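Progress report to the Zimusis small grants fund: printed cloths and play blocks, Plendix workshop

Reading time: 2 minutes

Hello again! You asked for something short and readable this time, so I'm leaving the spreadsheet as an attachment and just telling you how we're getting on. The short version is that the mountain cloth is done and in use, the blocks are nearly where I want them, and we've spent less than I feared (the printing was the big one, as you'll remember from my rather panicky email in March).
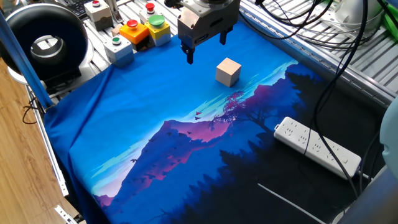

Getting the mountain design onto fabric took two goes. The first proof from Stojanovska came back far too purple, so we sent the artwork again with the blues pushed up, and I'm really pleased with the second. The pinks along the ridges have stayed bright and the forest goes properly dark in the bottom corner, which was the bit I'd fretted over. What I hadn't thought enough about was size. The cloth hangs down over the edge of the table and has picked up folds and wrinkles there, so for the Zilside set I'd like to order it a bit smaller, or else find a heavier fabric that drops straighter. I'm leaning towards smaller, as it would save on postage too.

The plain blocks look lovely against it, I must say. I'd been tempted to paint them (we even bought the paint, 14 little pots, all still sealed and going back to the shop), but pale wood on that deep blue sky is so easy to spot that I've dropped the idea. It also takes a whole drying stage out of the timetable, hooray!
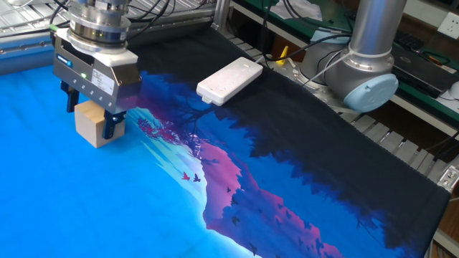

Written by the project lead, Plendix workshop
20th April

A word on finishing, as your last letter asked about it. We're leaving the cubes bare so that you can still see a bit of the grain, and I'd like to keep it that way across the whole set. The cloth edge bothers me more. It's stitched, but it looks slightly ragged along the side, and I've asked for a quote on a proper double hem. If it comes in too high I'll do the hemming here myself, slowly and with a lot of tea.

Money: we've had £2581 from you so far and £205 of that is unspent. I'd like to carry it over to the hemming and the smaller cloth, if you're happy with that. A quick yes by email would be plenty.

Still to do: the storage bags, the little leaflet, and a decision on whether the second design keeps the birds. I'm fond of the red one and would hate to lose it.

Contact the Plendix workshop | © Plendix | Back to top
2 comments · 14 shares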